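Incidencia 461: el alta de socios del club social Samencombe no guarda el historial de cuotas
Estado: en curso
Módulo: Rastimo, gestión de socios

Al renovar un carné anterior a noviembre, el campo de antigüedad vuelve a cero. Afecta a 14 fichas.

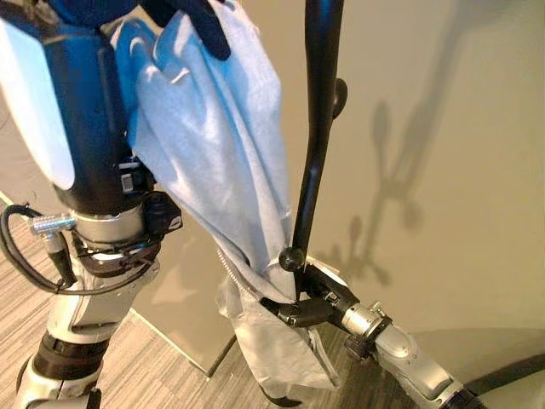
Reproducción

Abrir la ficha, pulsar Renovar y guardar. El error aparece solo en socios con cuota familiar. Con cuota individual la fecha se conserva. 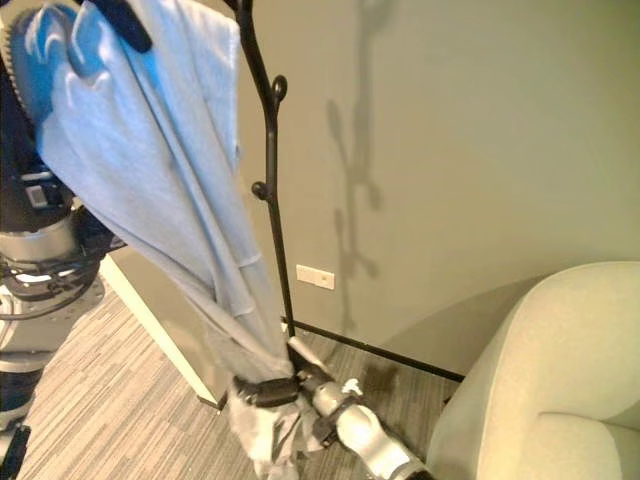

Pruebas realizadas

Reimportada la tabla de cuotas desde Gongate. Sin cambios. El registro muestra la fecha de ingreso vacía en la segunda escritura,

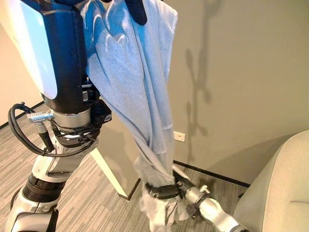 de modo que el valor se pierde al guardar y no al leer. Desactivada la sincronización con la sala Keogh: nueve fichas recuperan la antigüedad. Quedan pendientes las demás.
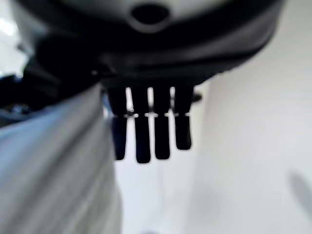

Bláthnaid Ó Ceallaigh, 13 de agosto de 2018

Restaurada la copia de la tabla. No renovar cuotas familiares hasta nuevo aviso.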